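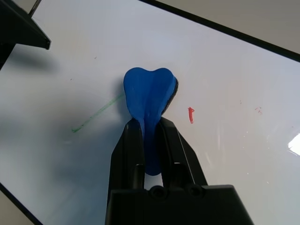 Chapter 4
When the Work Changes Hands

Kadir Yurt had packed orders at the Lumenora warehouse in Skonville for most of his working life when the first robot cell was switched on in April. His job title stayed the same. His day did not. He used to pick up each item, check it, and set it in a tray. Now he watches a gripper do the picking and steps in when it stops.

Lumenora ships 1,649 different products from Skonville. Some are rigid boxes, which are easy for a machine to hold. Others are soft or oddly shaped, and a grip that is too tight can leave a mark. Before the cell opened, workers spent several weeks showing the engineers how they handled these items by hand. Much of what they knew had never been written down.

The change reached all 113 people on the floor, though in different ways. Packers did less lifting and more checking. Shift leads had to learn what the stop codes meant. A few workers moved to the company's site in Raslow, and two chose to leave. Pay was a sore point - the new duties called for training, but the pay grades were not reviewed until the following year.

This chapter looks at automation from the point of view of the people who work beside it. We begin with tasks, the small pieces that make up a job, and ask which of them a machine takes over and which stay with the worker. Section 4.2 covers training and pay. Section 4.3 returns to Skonville and compares it with a plant where the staff had no say in the planning.

Key terms: task, job design, cell, stop code, retraining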